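Why I Stopped Dreading the Evidence Class

I did not go to law school because I loved rules. I went because I was thirty-four, tired of my job at Priedītis (we leased forklifts, it was fine) and my neighbor kept asking me to read her mail from the landlord. After the third letter I thought, well, somebody should know how to do this properly! So now I'm a second year in the evening program in Londinberg, and this fall I finally have to take Evidence.

Everyone warned me. The casebook is huge and the class meets right when my brain goes to bed. The first night there were 68 people in the room and Professor Eglītis called on the guy next to me to explain what hearsay was. He said "gossip, but in court," and she let him sit there with that for a while.

She turned out to be wonderful, by the way. Ülle Eglītis was a public defender for years before she taught, and she tells stories in pieces, a little bit at the end of every class, so you have to come back for the rest. We are three weeks into one about a stolen boat trailer and I still don't know who had the key.

What got me over the hump was the clinic. If you're in the evening program you can sign up for a few shifts at the housing clinic in Flallham, where you sit with a supervising attorney and help people get ready for hearings. Mine is Junhao Shen. He talks fast and writes everything on yellow pads, and he has this way of asking a client the same thing four times without it feeling rude. I did my first shift in June and went home with a headache and a stack of forms I'd filled out wrong.

The case that stuck with me (I've changed enough that you couldn't pick it out) was a deposit fight. A tenant had moved out of a one bedroom and the landlord kept the whole thing, 2,625 dollars, and then billed her another 223 for "cleaning and disposal." She had photos. She had texts. She had a receipt for a carpet machine. What she didn't have was any idea how to put that in front of a judge, and that night, neither did I.
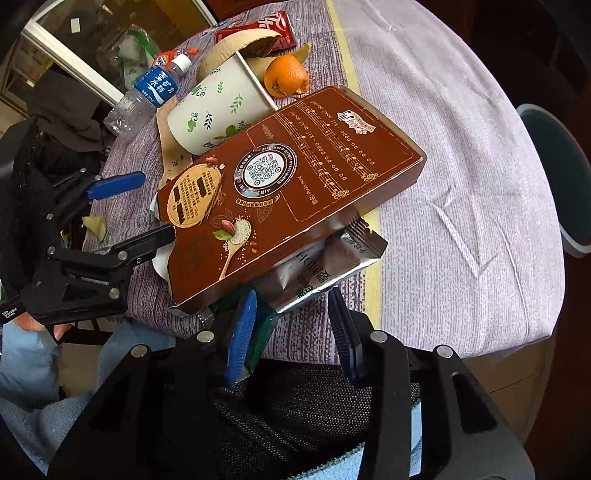
Foundation is the word I'd been stuck on. In the book it goes on for pages and there are cases from a hundred years ago about ledgers. At the clinic, Junhao pushed one of the tenant's photos across to me and said, okay, get it in. So I started explaining why the photo was important, and he shook his head. Who took it? When? Is that how the place looked when you left? Three or four plain questions and you're mostly there. I've been practicing at home on whatever is on my own table, out loud, like a crazy person. Do you recognize this cardboard box? Is this a fair and accurate picture of it? Can you read the court the words printed on it? And then I have to answer, under oath, "po po po po popo," with musical notes. I lost it completely the first time. But I'll tell you, I have not forgotten the order of the questions once!

The hearsay part is slower going. I understand that the landlord's own texts can come in against him, that one I like, it feels fair. The exceptions are another matter. I made flash cards, 200 of them, and I already hate the ones about business records. My study partner swears by the Aseck outlines, which I bought used, and whoever had mine before me underlined every single sentence on some of the pages. Thanks, friend.

The hearing itself was short. I wasn't allowed to speak, just sit behind them and hand things over, and my hands were sweating so much I worried about the paper. The tenant did great. She answered Junhao's questions in the same flat voice she uses for everything, and the photos came in one after another without a peep from the other side. The judge took it under advisement, so we wait. She brought us clementines anyway.

Next week is character evidence, and I'm on call, and I've read the assignment twice and could not explain it to you for money. If anyone reading this has a good way to keep 404 and 405 apart in their head, please leave it in the comments. I also still want to know who had that trailer key.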